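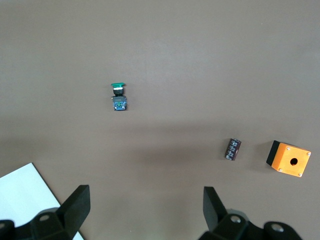
What makes a puddle a vernal pool?

It fills up in the wet months, dries out most summers, and has no fish in it. Size doesn't come into it much.

I got asked that at the post office last week and gave a much longer and worse answer, so there's the short one. I've been thinking about very little else since the snow went. My pool (I call it mine, it belongs to the town) is at the bottom end of Wastard Woods, past the old loading dock, where the ground dips and everybody's leaves blow in and stay. From the path it looks like somewhere you'd lose a shoe. I walked by it for 6 years and thought it was bad drainage!

Then one wet evening in early spring I heard what sounded like a bunch of ducks having an argument, went down to look, and there wasn't a duck in sight. Wood frogs. They quack, more or less, and they stop dead the second you step on a twig, so you have to stand there like a fence post until one of them gets brave and starts up again. I stood there until my feet went numb and I was late for dinner.

Anyway, the frogs are long gone back up into the trees now and what they left behind is tadpoles. On Tuesday the shallow end was black with them, all nosing along the same sunken branch. I think they're grazing on the algae. The jelly that the eggs came in has mostly gone to green mush, and they seem happy to eat that too. I crouched for ages with my sleeves wet to the elbow, and a man with a terrier asked me if I'd dropped my keys. 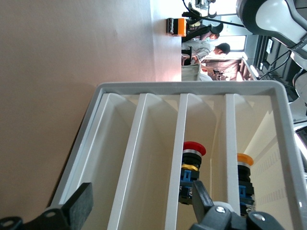 The deeper end is a different story, and it's the salamander end. Spotted salamander eggs are easy to tell from the frog ones once you've seen both: the whole clump sits inside its own firm outer layer of jelly, so it holds together like a dessert somebody turned out of a mold. Some are clear, some are cloudy white, and both kinds are fine. A few have gone green from algae that lives right in there with the embryos, which I still find hard to believe even though I've read it in three different books. I have never seen an adult there in daylight. They come down on the first warm rainy nights, do what they came for, and go back under the leaves for the rest of the year.

Najwa Qudah came down with me on Sunday. She grew up on the other side of Studadbridge and swears there was a pool behind the ball field too, before it got leveled for parking. She remembers catching fairy shrimp in a jelly jar. I've never found a fairy shrimp, not one, and I was so jealous I had to go and look at a fern for a while. She says they swim upside down. She also says I've been looking too late in the season, and I know she's right, so next year I'll be out there with ice still on the edges.

We did the whole loop after that, which my step counter put at 3476 steps, and it would have been fewer if the boardwalk wasn't still closed. Trout lilies are over. The jack-in-the-pulpits are up along the wet side and there's a nice patch of marsh marigold where the spring comes out, very yellow, impossible to miss.

Things I'd ask you not to do

I know, I know. I hate a sign with a list on it. But the path is busy now that the weather's turned, so:

Please don't take eggs home in a bucket. It's against the rules here, and anyway a bucket in a warm kitchen is a terrible place to be a salamander.

Please don't tip your goldfish in. Somebody did, two summers back. The pool dried up in August like it always does, so you can imagine how that went, but the goldfish had plenty of time to eat before then.

And please leave the branches where they are! Every spring somebody kind pulls all the "mess" out and piles it on the bank. The mess is what the eggs are stuck to.

Dogs are a harder one. I like dogs. Mine would have been straight in there. If yours is on a leash for that one short stretch I will be very grateful and probably talk to you for too long about frogs.
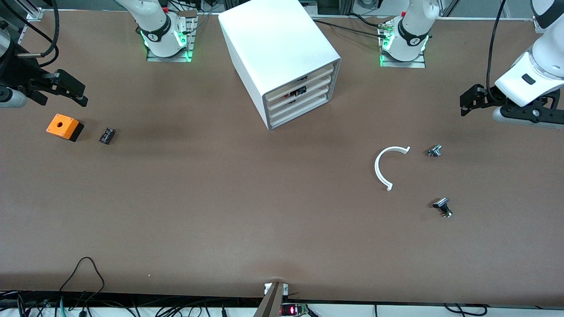 What I carry

Not a lot. My good boots are an old pair of Vokik rubber ones that leak at the left heel, and I've got polarized sunglasses from the drugstore, which do more for pond-watching than anything else I own. They cut the glare and suddenly you can see right down to the leaves. A notebook. A pencil, never a pen (ask me about the rain on Easter weekend). If it's hot I take a hat, and I wash off any bug spray before my hands go near the water.

I used to bring a net and I've stopped. I saw less with it. I was always stirring up the bottom and then waiting for it to settle.

I did stop at Joshi on the way home to ask about native shrubs for the soggy corner of my own yard. They had buttonbush at $40 for a big one, so I bought a small one. It's a bundle of sticks at the moment and my neighbor thinks I've been robbed.

Posted 05/05/2022. More rain due tonight, so I'll be down there again in the morning if anyone wants to come. Park by the loading dock, the other lot floods.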